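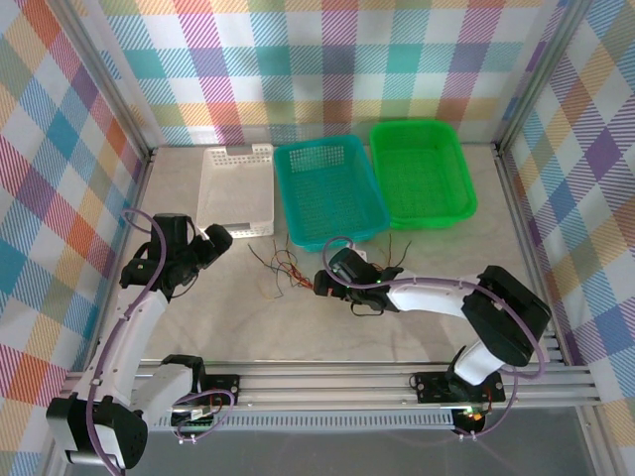 Prastance two-arm sorting bench: book a demonstration

If you've been wondering whether a pair of small arms could take on the fiddly sorting in your shop, the nicest way to find out is to come and spend a morning with the bench at our Fulldale showroom. We run demonstrations on Mondays from 9:30, with the kettle on (and usually a plate of something from the bakery next door), and you're very welcome to bring a box of your own wire offcuts or odds and ends for us to try. Both arms share one rail, so you can ask to see them work singly or together, and you can have a go at the controls yourself!

Visits are kept to 3 people per booking so that everyone gets a proper look. Please allow a good two hours, longer if you'd like to talk through programming with the Sulemana software.

Model: Prastance 2194
Control software: Sulemana
Baskets: Grinadura, sold separately
Demonstration fee: $64, credited toward your order
On-site visit to your workshop: $255

Parking is behind the building, off the laneway.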